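3.2 What people do with a T-shirt before it goes in the drawer

I'll admit I came to this part of the study with a grudge. I grew up in Draltbridge in a house where shirts were folded in thirds, and I assumed everybody did it that way. So when Sotiris Stefanou and I started our home visits in Dallthorpe in April, I figured laundry would be the dull bit. Wrong! We talked to 30 households, and the T-shirt question got people going more than rent or dishes did (one couple argued about it right through our tea).

Most people lay the shirt out flat first and smooth it with a hand, sleeves last. Four households skip folding altogether and roll. We coded both as "finished," which our second coder hated, and I still go back and forth on it.
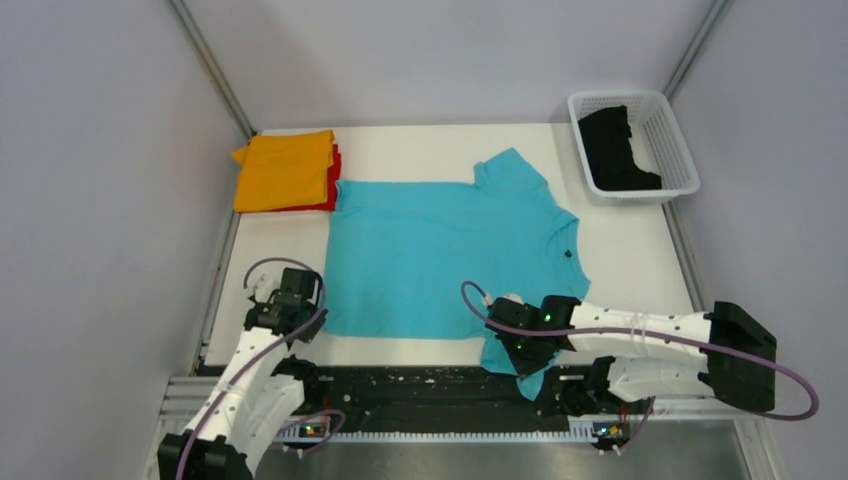
Figure 2. A light blue T-shirt spread mostly flat on a white tabletop, with one short sleeve sticking up.

3.3 Who taught you?

We asked this near the end of each visit, usually over the basket. Mothers came up a lot, then store jobs, then roommates. I expected more people to say they'd picked it up online, but hardly any did, even among the younger renters. Their answers are coded by source in the next section.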